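Towel folding demos, wallpaper question (long, sorry)
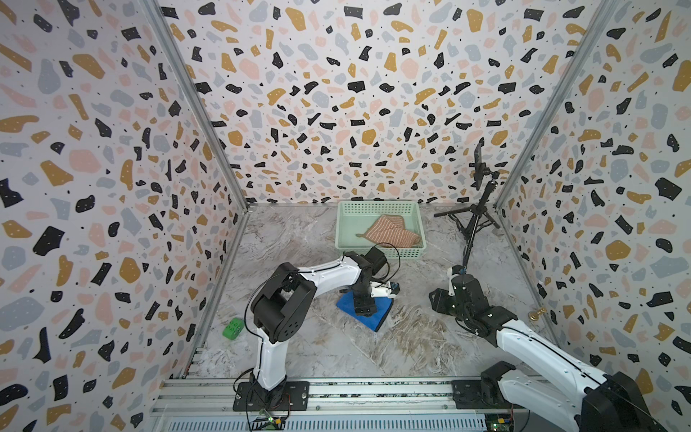 Tapley Learning Systems Group – Manipulation Data Subforum

gralcombe_nights
Started 4:10 pm

Looking for opinions before I commit the cell to another month of this. We're collecting two-arm cloth demos for the Trastik policy. The current batch is 80 episodes, all teleoperated, all with the terrazzo paper up on three walls and the marble floor down. Next in the queue is the same task with different paper.

My question is whether changing the walls is worth the time. Swapping all three and redoing the floor eats 2 hours, most of which I spend apologizing to a roll of adhesive paper. I could be recording.

Blue cloth is the one being handled, left gripper is on it. Basket stays toward the back wall.

ketard_fan
Change the walls. We recorded 800 episodes in front of one plain gray wall and got a policy with a deep personal attachment to gray. Rolled the cart into the next room and it reached for the light switch.

jgoodall
I'll take the other side. Wallpaper is the cheapest variation you can buy, and it's worth what you pay. The cloth is where the hard part is. One royal blue square on a shiny floor is a very easy thing to find. Put the striped towel out front, let it land bunched up, and see how many of your operators still feel confident.
– Jordan Goodall

gralcombe_nights
The striped towel is on the list. It's in the basket at the moment, looking smug. Operators have asked me to keep it there.

mx_ordinary
Why is the right arm up in the air with its gripper open? If a lot of your frames have one arm parked, the model is going to learn that the right arm is management.

gralcombe_nights
Left pins, right comes in for the corner. That's the plan in the task sheet, anyway. Some operators wait longer than others before bringing it down. I have one who waits so long I've gone and checked the network cable.

mx_ordinary
Then trim the waits or tag them. We didn't, and our policy learned to hesitate beautifully.

jgoodall
Please don't trim. Tag. If you cut out the pauses you get a jump in the joint positions and then you'll be back here in June with a thread called "why does my arm twitch."

ketard_fan
I have written that thread.

softgoods_sam
Leaving the pause war to one side, what about the green block by the left wall? Is it a distractor or is it lost?

gralcombe_nights
Distractor. It gets moved between episodes, and so does the basket if the operator remembers, so mostly the block.

softgoods_sam
Then I'd fix that first. One basket position against the back wall is a bigger problem than the paper. Mark 4 spots, put them on a card, have the operator draw one before each take. Costs you nothing.

ketard_fan
I still say walls.

jgoodall
You would say walls if he asked about lunch.

gralcombe_nights
OK. Basket spots go in tomorrow, waits get tagged and left alone, striped towel comes out whether people like it or not. I'll do one wallpaper change at the halfway mark so ketard_fan can sleep.

Does anyone have a way of getting the paper flat around a knob on the side wall? There's a small brass one low on the right and I have to cut around it every time.

softgoods_sam
Cut an X from the back, push it over, trim the flaps. Sharp blade. Your first one will look awful.

gralcombe_nights
My first one was several rolls ago. Trying the X tonight.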